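Home | News | Research | Press Kit | Contact

July, 9:00 a.m.
By Deisy Cusi, Taltorano Press Office
Last updated: July, 2:15 p.m. (corrected spelling of Rellska)

TALTORANO LAB REPORTS THAT ROBOTS LEARN MORE FROM A FUMBLED GLOVE THAN FROM A PERFECT ONE

Prindwood method keeps the mistakes most teams throw out

Taltorano today released results from Prindwood, a method for training robot arms on recordings of people doing small, dull jobs by hand. The finding will please anyone who has ever dropped something. When the lab left clumsy attempts in its training recordings, with the recovery included, the robot trained on them finished more of its tasks than one raised on clean footage only.

The job chosen for the study was putting a pair of gloves into a basket. It was picked after a long meeting in which several more glamorous jobs were proposed and one of them was priced.

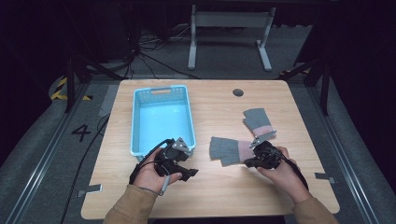
Over the course of the project, operators recorded 726 demonstrations. Under the usual rules, 443 of those would have been kept and the rest deleted for offenses such as a missed grasp, a second try, or a long pause while the operator thought about lunch. Prindwood keeps all of them. Software then marks the stretch of each recording where things went wrong and the stretch where the person put them right, and the second kind is given extra weight in training.

"For years we told operators to start over if they fumbled," said Sang Khúc, who leads the project. "So we had a robot that had never seen a fumble. Then it fumbled, and it just sat there with its fingers shut on nothing, looking very sure of itself."

In testing, each version of the robot was given 60 attempts. The Prindwood version went back for a missed glove far more often and needed fewer rescues from staff, who have asked that this be mentioned.

Soft goods remain a nuisance for machines. Knit fabric bunches, stretches and hangs on to whatever touches it, and a grasp that worked on the last try can close on air the next. Operators in the study used hand-held grippers in place of their own fingers, so that what they could and could not feel was closer to the robot's situation. The grippers get no special pampering, either. The pads on the black finger blocks have frayed edges and a few loose threads, and the lab did not trim them for the occasion. Khúc's view is that a robot in a real laundry room will not be issued fresh pads every morning.

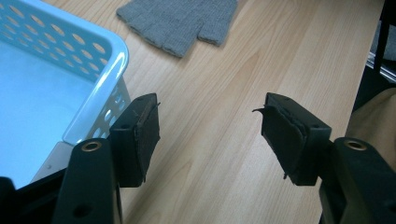
Camera placement turned out to matter more than the team had budgeted for. Prindwood pairs a view from the operator's head with views from the grippers themselves, and the software has to decide which one to believe. The view from a gripper can take in both fingers, the gap between them and a corner of the blue basket, with only part of a gray glove showing at the top. That is plenty for judging a grasp and not much use for planning the next move. The head view has the opposite problem, and hands get in its way.

The labeling software was developed with Doucette, a data tools firm, over 2 rounds of revision. The first round marked every pause as a mistake, which the operators took personally.

Taltorano is careful about the limits of the work. The study covered one kind of task, and a robot that can retrieve a glove should not be assumed to know anything about socks. A follow-up project, Rellska, will try the same approach on folding, where the lab expects no shortage of errors to learn from.

A technical report is available from the press office on request. Recordings will be shared with research groups that sign the usual form, which is longer than the report.

Press contact: Deisy Cusi, Taltorano Press Office

Previous release | Next release | Back to top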